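Plikberg Community Kitchen: Progress Report to the Dravetti Fund
18 September 2019
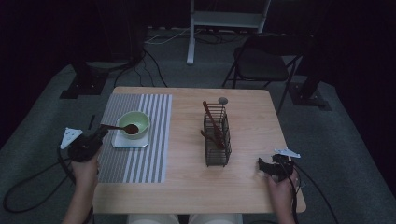
A bowl and spoon on one of our striped placemats.

Dear friends at the Dravetti Fund,

It hardly seems possible that we are already at the end of our second quarter with you, and I want to begin by saying thank you, because the difference your support has made to our Monday and Thursday suppers is one I see every single week when I walk in with my coat still on and find people already chatting in line.

Since the last report we have served 2,032 meals. That is well up on the spring, and most of the increase came in August, when the school lunch program stops and families with children start coming to us instead. We had planned for a busy month and it was busier than the plan! There were two evenings when the soup had to be stretched with an extra sack of lentils and a good deal of hope, but everyone who came through the door went home fed, and several people asked for the recipe (I did not have the heart to say there wasn't one).

The biggest purchase of the quarter was the second-hand stove, bought through Tuncer Catering Supply for $700, delivery included. The old one had only two burners that could be trusted, so every supper began at noon. Now we can start at half past two and still open the doors at five. The fitting took longer than I told you it would in my June letter. The gas line had to be moved along the wall, the landlord wanted to see the paperwork twice, and we lost one Thursday in July to it, when we handed out cold suppers in paper bags.

Our cooking class for older neighbors finished its first round with 23 people. Quite a few of them are widowed and had got into the way of eating toast at night, and what they wanted from us was plain: how to make one good dinner for one person without leftovers going bad in the refrigerator. We spent a whole session on eggs. We spent another on soup, which ran over by an hour because people stayed to talk, and I have now put an extra half hour into the timetable for that very thing.

The vegetable garden at Jikine Street has been a mixed story, I'm afraid. The beans and the chard did beautifully. The tomatoes caught blight after the wet week and we pulled nearly all of them. We still have the seedlings budget for next spring, untouched, and would like your permission to put part of it toward a simple rain cover.

We have $100 left in the tableware line. I would like to carry it over and spend it on more soup spoons, which wander off in a way that forks never seem to.

In October we begin the second cooking class, and the waiting list is already open. We are also hoping to try a Saturday breakfast once a month through the winter, starting small, with oatmeal and fruit and coffee. I will send the costs as a separate sheet once the hall has confirmed its rate for weekend mornings.

You are welcome to come and eat with us any Monday or Thursday. Supper is at five, and the side door is the one that opens.

With warm thanks,
The Coordinator
Plikberg Community Kitchen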